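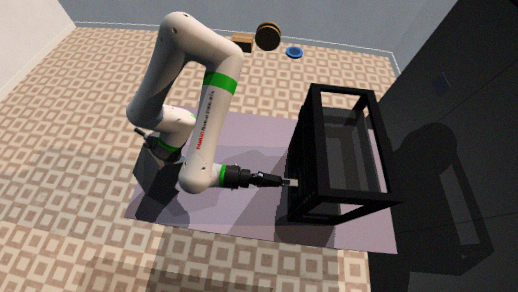 tadeo_e wrote:
I would not put patterned tile in a room that size, Vicente. We did it in our back room and I was tired of it inside a year. Go with a plain tile and spend the difference on the grout and the prep.

vzuniga wrote:
Thanks, but I already like the nested squares. Cream, beige and a dusty brown, same as I posted on page one. What I'm asking is whether to run it straight with the walls or turn it on the diagonal. The room is out of square. The right wall runs off by more than an inch over its length.

F. Rostami wrote:
Straight, and line it up with the wall you see when you walk in. Put the bad cuts along the crooked wall and let the furniture cover them. A diagonal hides a crooked wall a little, but with nested squares you end up with diamonds and it gets busy.

Also check the wall before you blame it. Ours measured crooked and half of that was old plaster. An afternoon with a scraper fixed most of it.

tadeo_e wrote:
Disagree on the diagonal. With a repeat that small the eye goes to the cut edge first, and on a straight layout the squares get thinner and thinner down the crooked side. You can't miss it. On the diagonal every edge is a cut anyway.

F. Rostami wrote:
Every edge is a cut, yes, and that means more waste. He'd need to order a good bit extra. What did they quote you, Vicente?

vzuniga wrote:
1215 for the tile from Altuna, delivered, straight layout. That has one spare box in it. Diagonal would be two more boxes. Adhesive and grout are on top of that, and I'm doing the labor.

Horacio B wrote:
Is this porcelain or cement? If it's cement you have to seal it before you grout or the brown will bleed into the cream. I learned that in a hallway in Ilden and I still see the stain every time I visit.

vzuniga wrote:
Porcelain, printed. No sealing according to the sheet.

Horacio B wrote:
Good. Then open all the boxes before you start and mix them. Printed tile has several faces and they pack them in order, so if you work box by box you get patches.

And do a dry run of one full row each way. I know you don't want to. Do it.

ayo_oyelaran wrote:
Nobody has asked about the slab. Is there any moisture coming through? Ground floor, old house, I'd tape down a square of plastic for a few days before ordering anything.

vzuniga wrote:
Did that over the weekend in two spots. Dry under both. There's one low place near the back wall that I'll fill first.

ayo_oyelaran wrote:
Fine then. What grout color?

vzuniga wrote:
I was thinking white.

F. Rostami wrote:
No. Go with the beige, or one shade darker than the beige. White grout on a floor is gray in 7 months and it draws a grid over your pattern.

tadeo_e wrote:
On that we agree. I used the Prinunine sand color and it has held up. Narrow joints too - with a pattern like that you want the squares to meet as close as the tile maker allows.

Horacio B wrote:
Check that the tiles are rectified before you go narrow. If the edges are cushioned you need the wider joint.

vzuniga wrote:
They are rectified. OK, beige grout, narrow joint, and I'm going straight. Sorry, Tadeo. The two boxes decided it. I'll order this week and start laying in March.

tadeo_e wrote:
Your floor. Start your full tiles at the doorway at least, and put a tall piece of furniture on that right side.

ayo_oyelaran wrote:
Keep the spare box. Altuna dropped my pattern the year after I bought it.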